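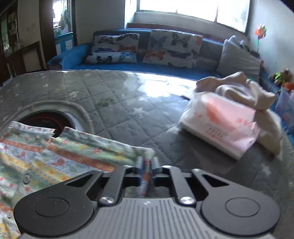 Home Topics Bedding & Laundry Unanswered Log in

Search the help pages Go

Cotton sheets pilling after one winter, is it the wash or the fabric?

Posted 2025-03-05 by Ginix

I have two sets of printed cotton sheets, bought together in November from the same shelf. Both labels say 100% cotton, percale, wash warm, tumble dry low. One set is fine. The other has small hard pills over the middle third of the bottom sheet and along the top hem of the flat sheet, and the print looks dusty there.

Both get the same treatment: front loader, normal cycle, warm, liquid detergent, no softener. They usually go in with bath towels to fill the drum. Dryer on low until the sensor stops it, which takes longer than it should when the towels are in.

What I want to know:
Is this a fabric fault or something I am doing?
Can the pills be removed without thinning the cloth?
Is there any point in changing the wash if the damage is already there?

Thread count is 200 on both labels, if that matters.

2 replies

Jordale

Pilling comes from short fibers working loose from the yarn and tangling on the surface. It needs two things, loose fiber ends and friction. The fabric supplies the first and you supply the second, so the answer to your first point is probably both. Two sets with identical labels can come from different mills or different lots, and the label does not tell you the staple length of the cotton or how tightly the yarn was spun. Thread count does not tell you either.

The location is useful. The middle of the bottom sheet and the top hem are where a body and a chin rub every night. If the washer were the only cause you would expect pills over the whole sheet, corners included.

The towels are still worth dealing with. Terry loops are abrasive against a flat weave, and they shed lint that gets caught in existing pills and makes them larger. They also hold more water than sheets, so the sheets keep tumbling after they are dry. What I would change:

Wash sheets alone, or with pillowcases only.
Turn printed pieces inside out where they can be turned. For flat sheets this does nothing.
Use the shorter cycle at a lower spin speed.
Fill the drum loosely. On my machine that is one queen set per load.
Take them out of the dryer while the hems are still slightly damp and hang them over a door for an hour.

For removal, use a battery fabric shaver with a guard. Lay the sheet on a firm, flat surface — a table works better than a mattress, which gives under the blade — and hold the cloth taut with your free hand. Light pressure, short passes. Do not go over a seam or a hem fold, as the doubled edge stands up into the guard and gets cut. The shaver takes off fiber that has already left the yarn, so one pass costs you very little. If the pills are back after 5 or 6 washes, the yarn is still shedding and you will be shaving until the sheet wears through.

On your last point, yes. Pilling on plain cotton often slows down once the loose ends are gone. I had a set that was bad for 9 washes and then more or less stopped. A cotton and polyester blend behaves differently, as the polyester anchors the pills and they stay put.

Sjögren

Check the label again. Mine said cotton on the packet and 60/40 on the tag sewn into the seam. I took them back with the receipt and the store exchanged them. Also skip the razor trick people post, I put a hole in a pillowcase with it.

Comment from Ginix

Sewn tag on the bad set does say cotton. I have started washing the towels separately and the dryer now finishes 12 minutes sooner. Will shave the bottom sheet on the kitchen table and leave the flat one as it is for now.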